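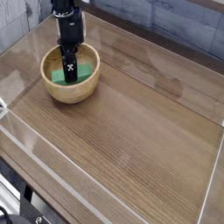
Zovel Bowl and Block Set

Contents

This folder covers one round wooden bowl and one green rectangular block, on a wood-grain tabletop with clear panels. Notes by Hsin-yi Cheng, Codivdale.

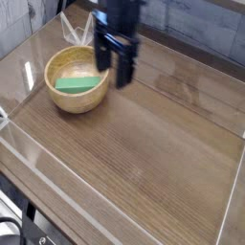
Green block lying flat in the bowl.

Objects

Bowl: light, honey-coloured wood, rounded rim. Listed as item 7.
Block: green, matte. The colour reads as mint in some pictures and brighter in others — we have left it uncorrected. 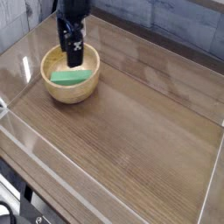
Labels

Use "bowl" and "block" only. Older notes from January say "dish" and "sponge"; treat these as the same two items. Please don't label the block's material. Grey areas on the tabletop are labelled "table". 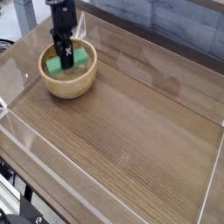 Changes

October 14, 2019 — object names merged, Rosser spelling list applied.
Known gap: no weights recorded for either item.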